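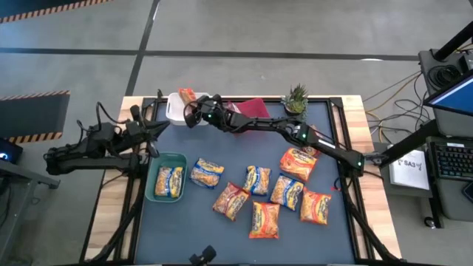 Can anyone walk in and watch a court hearing in Trarkberg?

Most hearings at the Bovlow County Courthouse are open to the public, and you don't need to sign up or give a reason. You go through security, check the calendar on the wall for the courtroom number, turn off your phone and take a seat in the back. Juvenile cases and a few family matters are closed, and a judge can close other hearings for cause.

I have lived within driving distance of that building for most of my life and had been inside it exactly twice, once for a parking ticket and once because my sister needed a ride. So when the county announced an open day for 10th June, with all the doors unlocked and the judges giving the tours themselves, I put it on the calendar in pen. I went in expecting a brochure and a cookie. I stayed until they started stacking the chairs!

The courthouse is really two buildings stuck together. The old half faces the square and has the big stairs and the clock. The newer half, called the Gautier Wing after a long-dead county judge, is where nearly all the work gets done, and it looks like a dentist's office from the parking lot. You enter through the Gautier side. The line at the metal detector moved fast, the deputies were cheerful, and a man ahead of me had to go back to his truck with a pocketknife (leave yours at home).

They split us into groups by colored sticker. I got yellow, and yellow started in Courtroom 2 with Judge Solveig Halvorsen, who came out in her robe, sat down on the edge of the clerk's desk and asked what we wanted to know. Silence. Then a kid in the second row wanted to know if she had ever fallen asleep up there. She said she had come close once, during a boundary dispute, in October, right after lunch, when the furnace had just been turned on for the season. After that the questions didn't stop.

Somebody asked the thing I had been wondering about, which was how a big decision from a higher court gets down to a county like ours. We all hear about the rulings on the news, and then what? Halvorsen was great on this. She said an opinion comes out, and that same morning her law clerk is reading it with a highlighter, and so is every lawyer in town with a case it might touch. Motions start to show up within days. The ruling almost never says what to do with the exact case on her desk. It gives her a rule, and the two sides come in and argue over whether their facts fit it. She is bound by the answer whether she likes it or not, and she said she has written orders she would have voted against if she had been a legislator. A woman near me asked if that bothered her. "It would bother me more the other way around," she said.

She would not talk about any pending case, or any politics, and she was polite but very firm about it. One fellow tried three times.

From there we went to the jury box. I had no idea it held 14 chairs. Twelve jurors and two alternates, and in our courthouse the alternates aren't told they are alternates until the end of the trial, so that everyone pays the same attention. We got to sit in them. They swivel! The one on the end squeaks badly and I hope the bailiff's office does something about it, as I can't imagine a week of testimony next to that.

The jury assembly room is down the hall and it was the least glamorous stop on the tour and maybe my favorite. For a typical trial they call in 36 people, and they sit in this low room with a coffee machine and a shelf of paperbacks with the covers coming off. The jury manager walked us through the whole thing, from the mailed form to the check at the end, which is small enough that she apologized for it. She told us how excuses work. You can put off your service one time with a simple online form and you don't need a doctor's note for that. After the first time you do need something in writing. I learned that ignoring the notice is a much worse idea than calling. When you call, she said, you get her, and she will find you a better week.

A few people in our group had served before and they ended up running half of that stop. One had been on a fraud trial that went nineteen days. He said he had gone in annoyed and that he and several of the others still send each other holiday cards.

Then across the connecting hallway to the old half, where the floor changes from carpet to stone and your voice suddenly gets loud. The county archive is on the ground floor in the Gasar Room, and Masanobu Sakai, the records supervisor, had set out things under glass for us. The star was a land deed from 1757, older than the county and older than the country, and written in a hand so neat I could read most of it. Two brothers and a mill. One of the brothers signed with a mark, and Sakai thinks he was hurt rather than unable to write, going by a letter in the same folder. He could have talked about that mill for an hour and I would have let him.

What surprised me more was how much of the archive is ordinary people's business and how easy it is to ask for. Old wills, naturalization papers, road petitions, a complaint about geese. There are 157 bound volumes of court minutes on the back wall, and any member of the public can request one at the counter and read it at the table. You bring a pencil, no pens. Copies cost a little, and looking is free. The scans of the later volumes can be viewed on the two computers by the window, but the earlier ones are only on paper so far. Sakai is working through them as money allows.

I asked him what people come in for most. Property lines, he said, and then grandparents.

Back upstairs there was a mock argument in the ceremonial courtroom, the one with the balcony. Two lawyers from the county bar argued a made-up case about whether a town could ban yard signs taller than a mailbox. It was funny in places but they played it straight, and the three judges interrupted them constantly, which I gather is how it goes in a real appeal. Each side had ten minutes. The lawyer for the town hadn't gotten through her second sentence when she was asked whether the rule would cover a very tall mailbox. I changed my mind twice! Then the audience voted by show of hands, and the judges voted, and we didn't match. The presiding judge explained their side for a few minutes and I came partway around, though I still think the homeowner should have won.

I have just a couple of complaints. The sound in the ceremonial courtroom is poor from the balcony, so if they do this again get a seat downstairs. The elevator in the old half was out, and the way around it for anyone who can't do stairs is back through the Gautier Wing and up from there, a long trip with not enough signs. And I would have liked a stop at the public defender's office, which was listed on the flyer but was closed by the time yellow got to it. The prosecutor's office was open and had a good handout on what happens at a first appearance.

Lunch was a tent on the square with sandwiches and lemonade, and several of the judges ate out there with everyone else. I ended up at a table with a retired bus driver, a nursing student and one of the court interpreters. She told us that the hardest part of her job is jokes, since attorneys will make a little joke to settle a witness and then look at her, waiting -- and she has maybe a second and a half to decide what to do with it.

If you want to go on a regular day, the daily calendar goes up each morning inside the Gautier entrance and at the clerk's window. Morning is better than afternoon, as a lot of things settle or get moved by lunch. Arraignments go quickly and are easy to follow. For something slower, ask the clerk if there is a trial on, and come for opening statements if you can. Street parking on the square is two hours; the lot behind the library has no limit and it's a short walk. Backpacks get searched. The benches are hard, so a folded sweater helps.

The archive takes walk-ins in the mornings and appointments after that. I'm going back with my grandmother's maiden name and a pencil, and I've already told my sister she is driving this time.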